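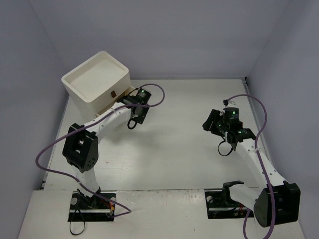
Print this page | E-mail this page

Section 4. Mounting and first fill of the Strebel under-sink water filter

Read this section through once before you begin. The work goes under a kitchen sink with a cold water line and a shutoff valve. If your sink has no shutoff valve of its own, have one put in first. The filter must not be connected to the hot line.

You will need an adjustable wrench, a drill, a pencil, a towel and a bucket. The bracket screws, the tee fitting, the tubing and the cartridge key are in the small bag taped inside the lid of the carton.

4.1 Choosing the spot

1. Clear out the cabinet and wipe down the side wall.

2. Pick a place on the side wall where the filter can hang upright. Leave 2 inches of open space below the housing so that the cartridge can be dropped out at changing time.

3. Check that the cabinet door closes and that any pull-out bin still slides past.

Note: The back wall can be used if the side wall is too thin to hold a screw. Look for pipes and wires behind it before you drill.

4.2 Hanging the bracket

4. Hold the bracket against the wall with the arrow pointing up. Mark the screw holes with the pencil.

5. Drill the holes, then drive the screws in until the bracket does not move. Do not overtighten in particle board.

6. Hook the filter head onto the bracket and push down until it clicks. The port marked IN should be on the side nearer the shutoff valve.

4.3 Connecting the water

7. Close the cold water shutoff valve. Open the cold tap to let the pressure off and leave it open.

8. Put the bucket under the valve and unscrew the supply hose. Some water will run out.

9. Screw the tee fitting onto the valve, then screw the supply hose onto the tee. Tighten by hand, then give each nut a quarter turn with the wrench.

10. Cut the tubing squarely with a sharp knife. Push one end into the tee and the other into the IN port until it stops. Pull back gently on each end. A tube that slides out was not pushed in far enough.

11. Run a second length of tubing from the OUT port to the drinking water faucet. For fitting the faucet itself, see Section 3.

Caution: Do not bend the tubing sharply. A kinked tube will split sooner or later - cut the bad piece off and start again with a fresh end.

4.4 First fill

12. Take the plastic wrap off the cartridge, set it in the housing and turn it with the key until the marks line up.

13. Close the kitchen tap. Open the drinking water faucet, then open the shutoff valve slowly. The faucet will spit air at first.

14. Let the water run for 11 minutes and throw it away. Gray or cloudy water during this time is fine carbon dust and does no harm to the sink.

15. Close the faucet and dry every joint with the towel. Look at them again in an hour. If a joint is damp, close the valve, push the tube in again and repeat the check.

Caution: Do not use the filter where it may freeze. If the house will stand empty over the winter, close the valve, drain the housing and store the cartridge indoors.

4.5 Changing the cartridge

The standard cartridge is rated for 700 gallons. Write the month of fitting on the label with a ballpoint pen. Change the cartridge sooner if the flow drops off or the water begins to taste of chlorine.

Replacement cartridges are sold as part number 66 and can be ordered from the Britness warehouse or over the counter at the Stasulbridge store. Cartridges for the older Godenow model have a wider collar and will not lock into this housing.

Continue to Section 5, Care and cleaning.

This site uses cookies to remember your settings. By continuing to use the site you agree to our use of cookies. Accept | More information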